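Thursday, June 14, 2018

Shot tracker notebook, Stoten gym, east basket

Third session with the Arnura sensor on the backboard. Goal for the day was a full 100 free throws logged without a restart. Got to 71 before the Kamata board decided it had seen enough basketball. Restarted, lost the count, started over. My elbow would like this recorded as well.

On the good run the tracker called 60 makes. The hand tally on the whiteboard says 60 too, which made me suspicious, so I went back through the log. Two swishes were missed completely and two rim-outs were scored as makes. The errors cancel. If we only ever reported totals we could ship tomorrow.

The swishes are a threshold problem. A clean shot barely shakes the rim, and the sensor was set up by people who shoot like me. Dropped the trigger level and both come back on replay, along with somebody closing the locker room door.

Sample rate is at 2000 per second. Tried halving it and the rim-outs got worse, so it stays, and the battery can complain. It lasted nearly the whole session.

Bracket: the left bolt works loose on hard bank shots. Thread lock tonight. If that fails, use the longer bolts from the Vurkano kit, which has been waiting in the drawer for a purpose.

The coach asked again whether it can tell who is shooting. It cannot. It can hardly tell that anyone is.
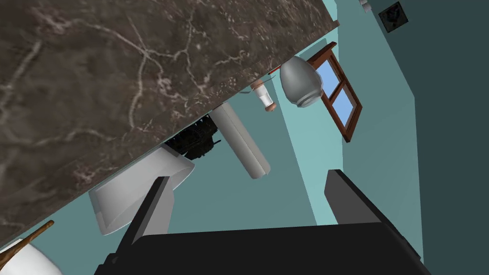 Render, dark marble countertop with white veining, pale teal wall below.

To do before the varsity summer practice:
- door vs. swish, need ten clean samples of each
- save the count to the card after every shot
- new whiteboard marker, the green one is finished
- someone else shoots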